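Home | Animals | Space | Machines | Try It

Print this page | E-mail to a friend

How a Robot Arm Learns to Tidy Blocks

By Sidra Bangash
20th March

A robot arm does not know what a block is. It has motors that bend its joints and a gripper with two fingers that open and close. Everything else has to come from a computer program. At the Brumis lab, a team led by Cúc Giáp is testing one way to make that program. The method is called learning from examples.

In this method, a person moves the arm by remote control and does the job correctly. The computer saves two things many times each second: what the cameras see, and how the arm moves. One complete try is called a demonstration. The team saved 356 demonstrations in February. The job was to pick up colored blocks from a white table and put them inside an area marked with a black line.
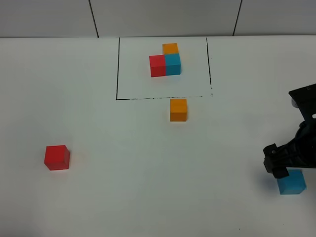

A program called Lono then studies the saved demonstrations. It looks for links between camera pictures and arm movements. If a block is to the left of the gripper, the person usually moved left, so Lono learns to move left too. This stage is called training. It takes a lot of computer time, and the arm stays switched off.

The robot uses more than one camera. A camera that stays in one place can show the whole table, but blocks look small to it. A second camera rides on the arm near the gripper. It gets very close to the blocks, and its pictures are often blurry.

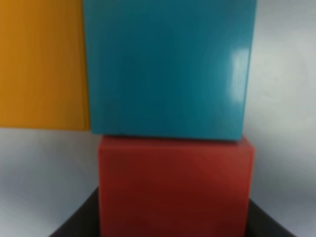 Blurry pictures can still be useful. The program needs to find the sides of a block and the space next to it – it does not need to see every scratch. Color helps as well, as two blocks that differ in color are easier to tell apart.

The hardest part is the last small movement before a grip. The fingers must be open, with one on each side of the block. If the arm is too far to one side, a finger can land on top of the block or push it away. 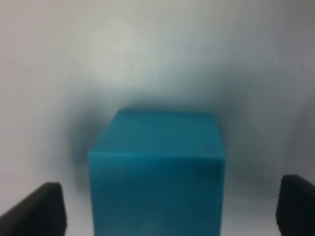

After training, the team tested Lono on 72 new layouts. With both cameras, it missed the block on its first grip 3 times. With only the fixed camera, it missed far more often. The team's result is that the close-up view matters most at the moment of gripping.

The test has limits. All the blocks were cubes, and the table was always white. Giáp's group plans to try balls and cups next – shapes that Lono has not met before.

Print this page | E-mail to a friend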